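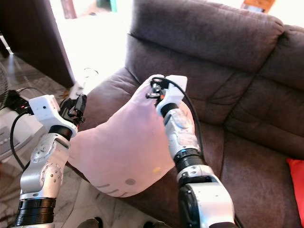
Chapter 4
Filling Materials and Loft

Soft furnishing is usually taught from the outside to the inside. The student learns first the cover fabric, then the seam, then the closing, and the filling comes at the end of the course when little time is left. In this book we go in the opposite direction, because most complaints that reach a workshop concern what is under the cover. A large plush cushion, such as the pale pink one held over the dark brown sofa, is bought for its color and its touch, but how long it stays in use depends on a material that the buyer does not see. The present chapter treats this material, and it should be read before the exercises on cutting in Chapter 5.

By loft we understand the height that a filling takes when no weight is on it. By recovery we understand how much of this height comes back after the weight is removed. The two are often mixed up, also by people with long practice. A filling can have high loft and poor recovery, and a cushion made with it looks very good in the shop and flat by the next October. Samran Chareonsuk, who taught the evening course at Wanwood, asked every new student to press a sample with the palm, wait, and write down what happened before saying any opinion. We keep this habit in the exercises.

Four families of filling are discussed. Feather and down are the oldest. They take the shape of the body well, but they must be shaken by hand and they need a tightly woven inner case. Polyester fiber is cheap and washable; it is sold loose, as small balls, or as a flat sheet that is rolled by the maker. Foam gives a firm edge and is preferred for seats. Plant fibers, for example kapok, are light and pleasant, but they form lumps when they are wet and dry slowly.

The weight of filling is decided together with the size of the cover. In the sample set from the Czarnecka workshop, which we use through the whole chapter, the smallest case takes 106 grams of loose polyester fiber and the next one takes 377 grams. Students are sometimes surprised by the difference. The cover became larger in width and in height, and the thickness in the middle also grew with it, so the volume increased much faster than the side.

Section 4.1 explains how to measure loft with a flat board and a ruler. Section 4.2 repeats the measurement after 12 hours under load. The results are entered in the table at the end of the chapter, which was prepared by Stepan Stetsiuk, and the same table will be needed again for pile fabrics in Chapter 7.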